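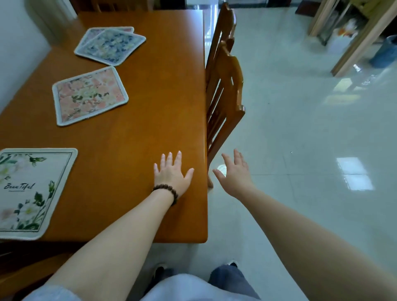

# Notebook: dye bath trials, June

Back bench, started 7:40 a.m. Picking up from the indigo-substitute mess. Old vat is drained and the drain has forgiven us.

**Goal:** get a repeatable dusty rose on cotton with madder, one that survives a home washing machine and the kind of person who uses the hot setting for everything. Zutbridge wants it for the fall yardage and would like it to match the swatch they sent. The swatch they sent was dyed with something synthetic and then left in a window. I am matching fading.

## Scour

Cotton is the plain weave from Pappas, the same bolt as last time. The label says "prepared for dyeing," a phrase I used to believe. Simmered it two hours with soda ash and a squirt of the neutral soap. Water went the color of weak tea. Changed the water, simmered again, got weaker tea. Stopped there. A third scour would be for my pride.

Rinsed until the rinse ran clear. Squeezed, did not wring. (Whoever wrung the last batch: the creases took the dye beautifully. We now own a striped tablecloth.)

## Mordant

Tannin first, then alum. Weighed the fiber dry at 300 g per piece, two pieces, A and B.

- A: tannin overnight, alum acetate in the morning
- B: tannin for an hour, because I wanted to know whether overnight matters or is just a thing dyers say to each other

The big scale is still drifting. It zeroes fine, then wanders off once the lid of the pot goes on the shelf next to it. Used the small one in batches and added up on paper. If the numbers look fussy, that is why.

## Madder

Ground root, from the tub marked Drarkico. There are two tubs marked Drarkico. The other one holds walnut hull and whoever relabels it will have my lasting respect. Smell before you scoop.

Soaked the root overnight in tap water with a pinch of chalk. Our tap water is fairly hard already, so the pinch may be superstition. Left it in anyway.

Brought the bath up slowly. The whole trick with madder is to keep it under a simmer, since past that the browns come out and you have made brick. Held it there by standing next to it with a thermometer and turning the knob by the width of a hair. The burner has three settings: off, off, and volcano.

**Noon.** Both pieces in. A took color right away. B sulked.

**1:15 p.m.** B caught up some, still a shade behind, and blotchy along one selvage. Moved it around with the paddle. Blotch moved too, so maybe it was a fold all along.

**2:30 p.m.** Heat off. Left both to cool in the bath. Went and did invoices, which made me miss the bath.

## Results

A came out a good warm coral, too bright for the swatch. B is a duller pink with an uneven patch about as wide as my hand. So overnight tannin does matter, and I owe an apology to several old books.

Dipped a corner of A in weak iron water. One quick dunk and out. It dropped straight to a soft grayed rose, closer to the Zutbridge swatch than anything so far. The second corner stayed in while I answered the phone and is now the color of a wet sidewalk. Keep the timer in your apron, not on the shelf.

## Wash test

Cut a strip from each, plus the iron corner, and stitched them to white cotton to catch any bleed. Machine wash, hot, with the cheap detergent.

- A: no bleed I can see, slightly less orange
- B: tinted the white strip pink, pale but there
- A with iron: held. Hand feels a little harsher, might relax after pressing

Light test strips are taped in the south window, half under cardboard. Please leave the cardboard alone. Last time somebody tidied it.

## To do

- Repeat A at full size, with the iron as its own bath and a real timer
- Order more alum acetate. The jar is down to what I can reach with the long spoon
- Ask Zutbridge whether they want the swatch as it looks in daylight or under their office lights, because those are two colors
- Hem the striped tablecloth. It has grown on me
- Fix or bury the big scale

Exhausted bath is in the lidded bucket under the sink. There's still color in it, probably enough for a pale peach on silk scraps if anyone wants to try before it starts to ferment. It was starting to smell like it had plans when I left at five.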